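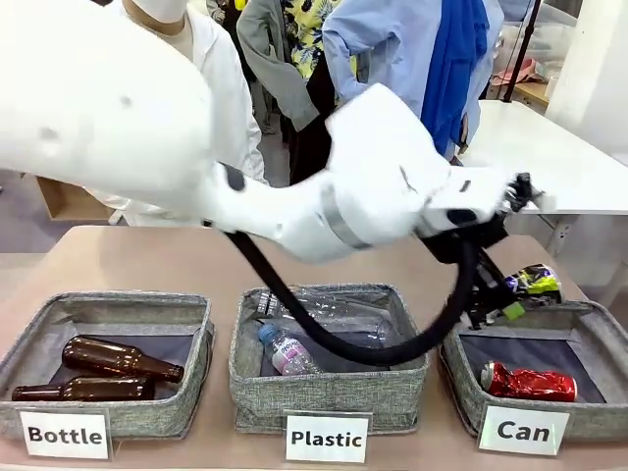 Jucélia heard the chart position in the kitchen at Marnside, from Ronaldo, who had it from his sister, who had it from the radio. The Bezerra album had gone in at number 14. She put the kettle down and asked him to say it again. The studio kitchen had one table, a tan one, and her lyric sheets were spread over most of it with rings from other people's cups on them. A thick black cable loops down in a long arc and comes back up again, and that was how she had drawn the melody of the second verse in the margin, one line dipping low in the middle of the page and rising at the end. She had never learned to write music. Marcelino could read her drawings, and for years that had been enough.

"Fourteen," Ronaldo said. "Out of 100."

"I know how many there are."

Marcelino was in the other room with his bass on his knees. He had not plugged it in. When they told him he nodded and went on playing the same four notes.

"Did you hear me?" she said.

"I heard you. It's good."

They had made the record in 40 nights, after the day clients left, at the cheap rate. Lutz Dreßler had mixed it and had been paid for half of it. The first pressing was 800 copies, and in April most of them were still in Ronaldo's hallway, stacked so that his mother had to turn sideways to get to the bathroom. Then a station in Suvholm started playing the third song in the mornings. Then another station did. Ronaldo's mother got her hallway back and they ordered more.

The phone rang at a quarter past three. It was Knut Stöcker from Karnonent, the label that had turned them down twice. He was polite. He said he had always liked the record and that he would like to put the next one out, with a proper budget and a tour. He asked to speak to Jucélia alone, so she took the phone out to the back steps.

"It's the voice people are calling in about," he said. "I want to be straightforward with you. We would bring in our own players."

"There are three of us."

"I understand that. They would be looked after."

"Looked after how?"

He named a sum. It was more than her father had earned in any year she knew of. A delivery truck was trying to turn around in the yard, and she waited until it had finished beeping before she answered.

"When do you need to know?"

"By the end of the month would be fine."

She sat on the steps for a while after he hung up. She had met Marcelino at nineteen, at a wedding where the hired singer had lost her voice. He had leaned over and asked her if she knew any of the songs. She knew two. They played them both three times, and the bride's uncle gave them cash in a napkin.

When she went back in, Ronaldo was on his own phone reading the chart aloud to somebody, starting at the bottom. Marcelino had moved to the kitchen. He was looking at the lyric sheets.

"What's this one?" he asked. He had his finger on the drawing.

"Second verse. The new one."

"It goes down a long way."

"It comes back."

He hummed it, following the line with his finger. He got the bottom note and held it, and then he went up. At the end he was a little flat. She sang it back to him the way she meant it, and he tried again.

"Was that Stöcker?" he said.

"Yes."

"Does he want the three of us?"

She moved a cup off the page. Ronaldo had reached the forties and was laughing at a name.

"No," she said.

Marcelino nodded, the same way he had nodded about the chart. He asked how much, and she told him, and he whistled.

"You should think about it," he said.

"I have until the end of the month."

"Then think about it." He picked up the sheet and held it closer to the window. "Is this next part a bridge, or did you spill something?"

She looked. It was coffee, but it had run in a decent shape, up and then level.

"Try it," she said, and he went to get the bass.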